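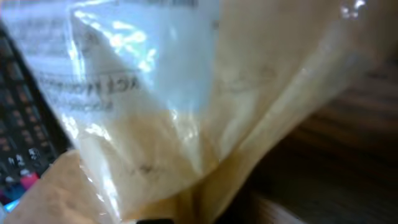

Setting up a clear-down arm on a shared table, and what to tell your people first

Quick guide. Written between jobs so excuse the order. We run one arm at the Lusthorpe site, on the break tables, and a second is due at the Metus building in April. Same steps for both.

What you need

The arm, bolted down. A basket within reach. One table. A person who has cleared that table by hand for a long time and will tell you what's wrong with your plan.

1. Basket first. Put it to one side of the table and leave it there. Ours shifted every time somebody wiped down, and the arm kept dropping things where it used to be. Mark the spot with tape.

2. Set the reach. 600 mm to start with. You can go to 1000 later, but then people can't sit at the far end while it runs, and they will want to.

3. Slow it down. Jorisero (the scheduling software we use) comes set fast. Go to 300 mm a second. Looks daft, feels daft, but people stop flinching by the second week.

4. Teach it with real rubbish. Not blocks. Wrappers, wipes packets, paper bags, whatever your lot leave behind. Crumpled is good.

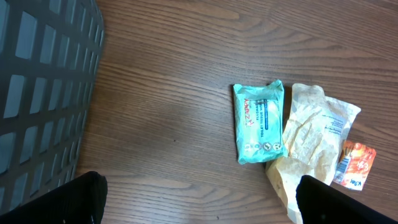
By the Verbruggen floor team
Filed under: How-to, Automation at work

5. Watch the overlaps. A packet lying flat on its own is the easy one. A creased bag with a wrapper tucked against it is where you'll spend your afternoon. Teach the top item first, then the next. Don't let it grab the lot, it drops half on the way over.

6. Clear plastic. Shiny folds throw the wrist camera off. Turn the lamp away from the table and run it again. If there's a label inside the bag, stop. Could be stock, could be somebody's paperwork. Set the arm to leave it and call a person.

7. Log the misses. We had 754 in the first month. Read them, don't just file them. Most of ours were thin film and torn bits of foil.

What changes for the people

Tell them before the arm turns up. We didnt, and it cost us a bad fortnight.

The clearing job doesn't vanish. It gets chopped up. Less picking up, more checking, more emptying the basket, more being called over for the one bag it won't touch. Some like that. Some miss the walk round. Ask which, and write it into the rota properly so the calls don't all land on the same person.

Agree who can press stop. Our answer is everyone, no form to fill in afterwards.

Pay: sort it out before switch-on. Checking is skilled work and it should be graded taht way.

Restart after a stop: hand clear of the table, green button, wait for the beep. Then go and empty the basket.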